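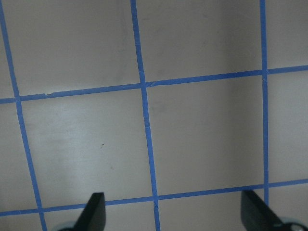

Gripper comparison: frequently asked questions

This page answers the questions we get most often about the parallel gripper trials on the two-arm bench. It covers the Dramon and Sarkow fingers, the wrist cameras and the controller settings. Questions about purchasing should go to Lilian Makokha.

What is being compared?

Two sets of parallel fingers, called Dramon and Sarkow after the drawings they came from. Both fit the same gripper body and open to the same width. The Dramon set has a plain inner face. The Sarkow set has a shallow groove along the inner face for round stock. Results are kept separately for each arm, as the two arms do not have the same backlash at the last joint.

How many grasps make up a trial?

300 per finger set, split into blocks of 30. Fingers are swapped between blocks. We tried swapping after every grasp at first and gave it up, because refitting the screws introduced more variation than the fingers did. The log currently holds 2,322 grasps, including the early ones. Filter on the column "protocol" and use only rows marked 2 or higher.

Why tape a grid on the work surface?

Targets are called by cell, so the operator and the script refer to the same place. The tape is also a quick check on the wrist camera. If a crossing has moved in the home view by more than a few pixels, the camera mount has shifted and the block is stopped. The grid is not used for calibration. Tape edges are not straight enough for that, and joins and small tears in the tape produce false corners. Use the printed board.

What does the bench look like from the fixed camera?

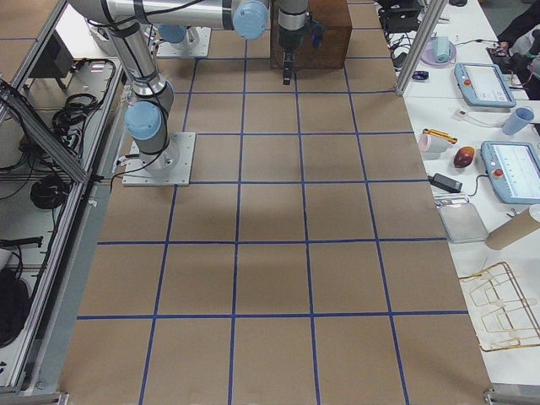
Bench from the fixed camera. Arms on their mounting plates, teach pendants on the side table at right.

The fixed view is used for timing and for sorting out disputes about whether a grasp slipped or was released. It is a poor view for judging finger contact. The arms hide too much of the surface, and their shadows upset the automatic exposure.

Can both arms run at once?

Yes, within limits. The Tandham controller keeps a shared exclusion zone between the arms, and either arm will wait at the edge of it until the other has cleared. Waiting time is logged in its own column and should be subtracted before comparing cycle times. Each pendant stops its own arm only, unless the linked stop has been enabled in the safety menu. Check this at start-up every time.

Which home pose should I use for the wrist view?

Pose 4. It puts both fingertips at the bottom of the view with the fingers open, and leaves enough surface visible for the crossing check. Pose 2 is closer and gives a sharper image, but at that height the wrist camera sees too few crossings to be useful. Take one still at the start of a block and one at the end, and store both with the block number.

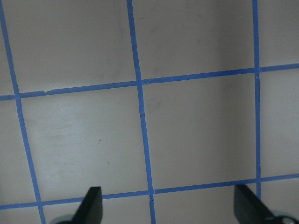
Charito Malabanan wrote to disagree with the two-still rule: "A start and an end still will tell you that the mount moved. They won't tell you when. On our bench we take one every ten grasps and throw away only the rows after the last good one. It costs a few seconds a block." This is a fair point. The rule stays at two for the present protocol, so that blocks remain comparable, and will go to one every ten in protocol 4.

Why do the fingers appear in every wrist image?

The camera is fixed to the wrist and the fingers are within its field of view. We leave them uncropped. Fingertip position in the image is a cheap measure of opening width, and it showed up a loose left finger screw in June before the encoder gave any sign of it.

How should lighting be handled?

Lock exposure and white balance on the wrist camera before the first block. Pale surfaces give a bright patch where they reflect the overhead lights, and automatic exposure will chase it as the wrist turns. If the Sin detector reports contact with nothing in the cell, look for glare first. Specks and smudges are the next thing to rule out: the detector has a minimum blob size, set to 26 pixels, and anything smaller is ignored. Do not lower it to suit small parts. Move the camera closer.

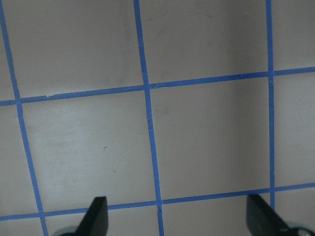

Wiping the surface between blocks helps with the second problem and does nothing for the first. Use a dry cloth, working along the tape and never across it, or the torn ends will lift.

Which fingers are better?

It depends on the part. The Sarkow groove holds tubes and pens well and drops fewer of them during fast moves. On flat parts the Dramon fingers are more repeatable – the groove leaves too little contact area at the tip. For mixed sets we fit Dramon and accept a slower lift.

Does finger choice affect cycle time?

Slightly. Sarkow blocks run about 4 per cent slower on flat parts, nearly all of it retries. With retries removed the two sets cannot be told apart.

Can I send in my own fingers for testing?

Yes, if they fit the standard mount and have no sharp inner edges. Send the drawing to Brian Kashindye first, with the mass of each finger. The payload setting has to be changed before they are fitted, and the force limits must be rechecked afterwards at low speed.

Where are the raw files?

On the shared drive under the bench name, one folder per block. Joyce Swai can grant read access. Wrist stills are kept at full resolution; fixed camera video is reduced after three months.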